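合租厨房手洗餐具用水情况调查
环境科学概论课程项目报告 第四组
提交日期：2023年11月11日

一、选题经过

选题的时候我们组原来想做校园雨水收集，去后勤问了一次，屋面图纸不能外借，这个题目就放下了。后来讨论到组里四个人有三个住在Primard公寓，水费是按层分摊的，每到交费那几天群里都会有人问为什么这个月又多了。大家怀疑过洗澡，怀疑过洗衣机，也怀疑过厨房。洗澡和洗衣机都不好测，厨房好测一些，人站在水槽前面，水龙头开多久、开多大，都能记下来。所以题目定为手洗餐具用水。

查资料时看到的文章多数讨论洗碗机和手洗哪个更省水，结论不太一致，和测试条件关系很大。有的试验让受试者一次洗完一整套餐具，有的只洗几个盘子。合租厨房的情况和这两种都不一样：一个人吃完饭，洗一只碗、一双筷子、一口锅，过一会儿另一个人再来洗自己的。这种零散的洗法用多少水，我们没有找到现成的数据，就打算自己量。

二、调查对象

调查在三处合租楼里进行，分别是Primard公寓、Agyeman楼和Skustance路北侧的老楼。三处都没有洗碗机，都是几户共用或单户使用的小厨房，冷热水都有，热水由燃气热水器供应。Primard公寓最新，水龙头带起泡器，出水比较散；Agyeman楼的龙头是前几年换过的，有一部分带起泡器；Skustance路的老楼多数还是老式螺旋龙头，拧开以后水流很冲，要关两圈才能关死。

同意参加入户记录的一共47户。开始联系的户数比这个多，有的是中途搬走，有的记了两天不愿意再记，都没有算进来。参加的住户里学生占大多数，也有刚工作的，带孩子的家庭很少，所以结果不能代表一般家庭。

三、方法

1. 问卷

问卷在七月发出，共200份，纸质，塞在信箱里或者当面给，收回后去掉没填完的和前后矛盾的，有效问卷164份。问卷问的是：一天做几顿饭，吃完多久洗碗，洗的时候水是一直开着还是放一盆水，用不用热水，洗洁精是挤在海绵上还是兑在水里，锅和碗是不是一起洗，最后还有一道开放题，让填写人写自己觉得哪一步最费水。

有一道题设计得不好。我们问“您洗碗时是否节约用水”，几乎所有人都选“是”或者“比较是”，没有区分度，分析时没有用。老师在开题的时候就提醒过这一点，当时问卷已经印好了。

2. 入户记录

入户记录用的是Juko牌小型流量计，接在龙头和软管之间，读数精确到小数点后一位。流量计是从实验室借的，数量不够，只能轮流用，一户用完拆下来再装到下一户。老式螺旋龙头接口不合，要加一个转接头，转接头有一点漏，我们用生料带缠过，漏水量用量杯单独接了测过，占读数的比例很小，没有做修正。

每次洗餐具算一条记录，由住户自己填：开始和结束时的读数，洗了什么，是边冲边洗还是用盆洗，有没有用热水，餐具上油多不多。油多不多分为三档，无油、一般、油多，由住户自己判断。最后得到有效记录304条。

没有算进去的记录有几类：洗餐具中间洗了菜的，读数抄错明显对不上的，还有一户把流量计接到了洗衣机的进水管上。

3. 对照测试

为了知道洗法本身有多大差别，我们在Primard公寓的一间厨房里自己做了一组对照。餐具固定为两只碗、两只盘子、一口小炒锅，抹上同样的油和酱油，放置同样长的时间，分别用三种洗法洗：龙头一直开着；洗的时候关水，冲的时候开；先在盆里洗再换清水过一遍。洗的人轮换，每种洗法每人都做过。洗到什么程度算干净，用的办法比较土，拿白色厨房纸擦盘底，纸上不见油印就算通过。

四、结果

1. 住户说自己怎么洗

问卷里选“一直开着水”的人不到三分之一，选“洗时关水，冲时开”的最多，选“用盆”的排在最后。年龄大一点的填写人用盆的比例高一些，但是样本里年龄大的人少，这个差别只能作参考。

吃完马上洗的人和放到晚上一起洗的人差不多各占一半。Skustance路老楼的住户更倾向于攒着一起洗，有人在问卷空白处写，热水要放很久才来，洗一只碗不值得。

开放题里写得最多的是“冲洗洁精的泡沫”，其次是“等热水”，再次是“刷锅”。也有人写“室友”，没有进一步说明。

2. 住户实际怎么洗

入户记录和问卷不完全一致。问卷里说自己洗时关水的住户，记录里有不少条勾的是边冲边洗。我们问过其中几户，回答大致是：碗多的时候会关，只有一两件的时候懒得关，反正很快。可是在合租厨房里，只洗一两件的情况占了记录的一半以上，所以“很快”的那些次数加起来并不少。

按每件餐具平均用水来看，一次洗得越少，每件用的水越多。只洗一只碗的时候，等热水和冲水槽的那部分水全部摊在一只碗上。一次洗的件数多了以后，每件用水下降，降到一定程度就基本平了。锅是例外，炒锅无论单独洗还是和碗一起洗，用水都差不多，主要看油多不多、有没有粘底。

三处楼相比，Skustance路老楼每次用水最多，Primard公寓最少，Agyeman楼在中间。Agyeman楼里有起泡器的龙头和没有起泡器的龙头也有差别，方向和楼与楼之间的差别一致。不过有起泡器的那几户恰好多数也用盆，两个因素分不开，我们没有办法说省下来的水是哪一个的作用。

3. 等热水

等热水的部分原来没有计划单独测，是看了问卷才加的。做法是记下从打开热水到手感变热时流量计走了多少，放掉的这部分水在大多数住户那里直接流进下水道。

热水器离厨房远的住户，等热水放掉的水有时候比洗碗本身用的还多。Skustance路老楼的热水器装在卫生间外面的走廊，管子绕过一道墙才到厨房，七月测的时候还好，天冷以后住户反映等得更久。我们没有在冬天再测，所以不知道具体多了多少。

用冷水洗的记录里，油多的餐具用水反而偏高，因为冷水去油慢，要反复冲。油少的餐具用冷水和用热水差别不大，算上等热水放掉的水，冷水更省。

4. 对照测试

三种洗法里，龙头一直开着用水最多，洗时关水居中，用盆最少，每个人做出来的顺序都一样，但人和人之间差得很大。组里用水最多的人用关水的办法洗，比用水最少的人一直开着水洗还要多一点。我们回看了当时的笔记，区别主要在冲的时候龙头开多大，还有冲完一面要不要再冲一遍。

用盆的洗法有一个问题，第一盆水洗到锅的时候已经很油，再洗别的就要换水。后来改成先洗碗和盘子，最后洗锅，就不用换了。另外提前用厨房纸把锅里的油擦掉再下水，冲洗的时间明显短。这一步在问卷里很少有人提到。

白纸擦盘底的标准，三种洗法都能达到，用盆洗的有两次需要补冲。

五、讨论

1. 习惯和设备

做完调查以后，组内对“先改习惯还是先改设备”有不同看法。一种看法是起泡器便宜，装上就有效，不用靠人记得。另一种看法是龙头归房东管，租客装了搬走时还要拆，多数人不会去装，还是从洗法上改比较现实。我们把两种看法都写在这里，没有统一。

从数据上看，洗法的影响比较清楚，设备的影响因为前面说的原因没有分开。如果以后有同学接着做，可以在同一户先测没有起泡器的情况，再装上测一次，这样就能比较。

2. 一起洗和分开洗

攒着一起洗省水，这一点在记录里很明显。但合租的人不一定愿意。放在水槽里的碗是谁的、放多久算久，本来就是合租里容易闹矛盾的事情。Primard公寓有一层贴过纸条，写明碗不能过夜。夏天放久了还有气味和虫子。所以不能简单地建议大家把碗攒起来。

比较可行的是同一顿饭的餐具一次洗完，做饭用过的锅和勺不要先单独冲一遍，等吃完和碗一起洗。记录里有不少住户是炒完菜先冲锅，吃完再洗碗，中间隔了不到半小时，等热水等了两次。

3. 用盆洗为什么少

用盆洗在对照测试里最省，可是用的人最少。我们问了住户原因，归纳起来有这样几种说法：厨房台面窄，放了盆就没有地方放洗好的碗；觉得盆里的水脏，心理上不舒服；几户共用厨房时盆也是共用的，不知道别人拿它装过什么；小时候家里就是直接冲的。

台面窄这一条和楼的情况有关。Agyeman楼的厨房水槽是单槽，旁边只有一小块台面，电饭锅和热水壶已经占去一半。Primard公寓的台面长一些，用盆的比例也确实高一些。至于觉得水脏，我们认为可以通过换清水再过一遍来解决，总用水仍然比一直冲要少，只是多了一道手续。
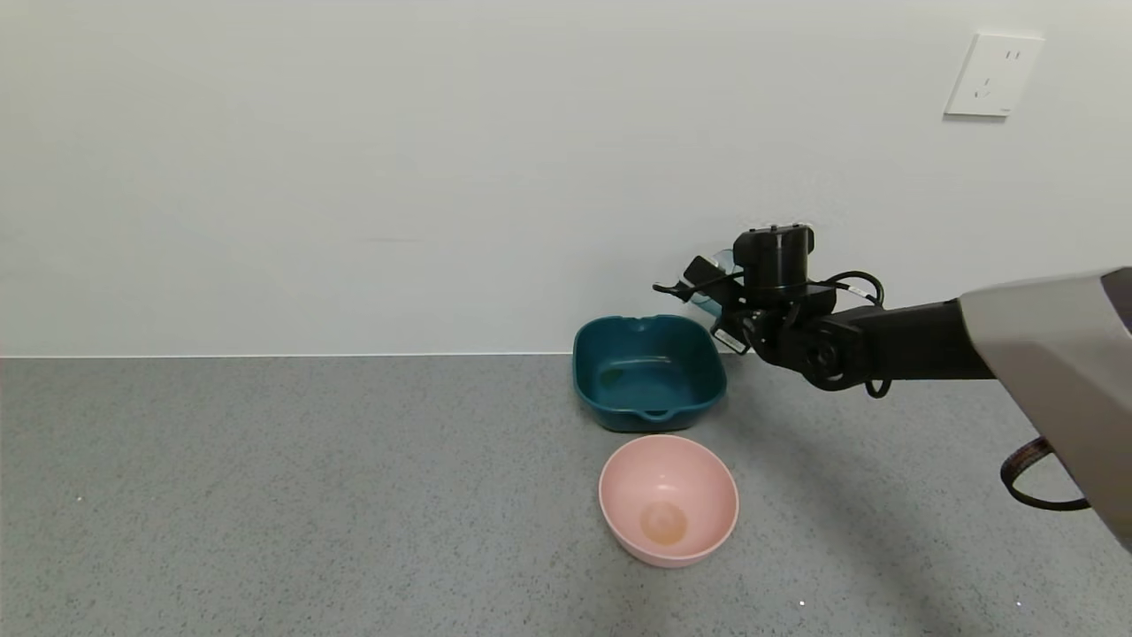
中期汇报之后，课程讨论区里有一条匿名意见，认为我们把用盆洗说得太好了：几户共用的盆如果平时没有人刷，油和残渣都挂在盆壁上，用它洗碗等于把上一个人的油洗到自己碗上，省下来的水还不够刷盆。留言里还问，对照测试的用水有没有把刷盆那一遍算进去。

我们查了测试笔记，没有算进去。对照测试每次结束后都刷了盆，但是刷盆是在读数之后做的。收到意见后补测了几次，把刷盆的水加上，用盆洗仍然是三种里最少的，和洗时关水的差距缩小了。如果一次只洗一两件，加上刷盆以后两者基本一样，这时候用盆就没有什么意义。所以报告里关于用盆的建议改成只针对一次洗一顿饭餐具的情况。

卫生方面我们没有做检测，没有条件，也不打算下结论。共用的盆干净不干净，只能由住户自己看。

4. 洗洁精的用量

开放题里写得最多的是冲泡沫，这和洗洁精用多少有直接关系。入户记录表里没有设这一栏，是一个疏漏。对照测试时我们试过把洗洁精直接挤在海绵上和先兑水再用，直接挤的泡沫多，冲的时间长，去油效果没有看出区别。因为只试了几次，不作为正式结果，写在这里供参考。

海绵旧了以后出泡不均匀，人会不自觉多挤，这是组里一个同学自己的体会，没有数据。

六、不足

第一，记录由住户自己填，填的时候知道有人在看用水量，可能比平时省。有几户头几天的读数偏低，后来慢慢高上去，估计是这个原因。我们没有把头几天去掉，去掉以后剩下的记录太少。

第二，油多不多由住户判断，标准不统一。同样一口炒过青菜的锅，有人填无油，有人填一般。

第三，流量计在不同住户之间轮换，每户测的天数不一样，长的一周多，短的三四天。周末和平时做饭的次数不同，天数短的住户可能刚好没有包括周末。

第四，入户集中在夏天，冬天热水用得多，结果应该会不同。

第五，参加的多数是学生，做饭简单，煮面和炒一个菜的情况多。换成每天做三顿饭的家庭，一次洗的件数多，每件用水可能比我们测的低，总量可能更高。

七、小结

合租厨房里手洗餐具，一次洗的件数少，等热水和冲水槽的水摊不开，每件餐具用水偏高。洗时关水比一直开着省，一次洗一顿饭餐具的时候用盆更省，只洗一两件的时候用盆没有明显好处。先擦锅里的油、锅放在最后洗，对三种洗法都有帮助。油少的餐具可以直接用冷水。起泡器可能有作用，本次调查没有能够单独证明。

至于最初的问题，每层水费为什么会多，厨房只能解释其中一部分。拿Primard公寓参加住户的厨房用水和整层水表对比，洗餐具所占的比例不大，多出来的水主要在别的地方，我们没有继续查。

八、分工和经费

问卷设计和发放两人，入户装表和抄数两人，对照测试全组参加，数据整理和报告分章写，最后合在一起改。转接头、生料带、厨房纸和纸质问卷的打印费由课程经费支出，流量计已经还给实验室，其中一个显示屏有划痕，借出登记时就有，归还单上已注明。

附：入户记录表填写说明

一、洗之前先看读数，写在“开始”一栏，洗完再看一次，写在“结束”一栏。忘了看开始读数的，这一次不要填，不要用上一次的结束读数代替，中间可能有人接过水。

二、洗餐具中间如果洗了菜、洗了手以外的东西，请在备注里写明。只洗手不用写。

三、几个人的餐具一起洗，按一次填，件数合计。筷子一双算一件，锅盖单独算一件，勺子和铲子各算一件。

四、洗法只能勾一项。中途换了洗法的，勾时间长的那一项。

五、流量计不要自己拆。漏水请先关角阀，再在楼层群里说一声，当天会有组员过去看。

六、记录表夹在厨房门后的夹子上，收表的时候连夹子一起收。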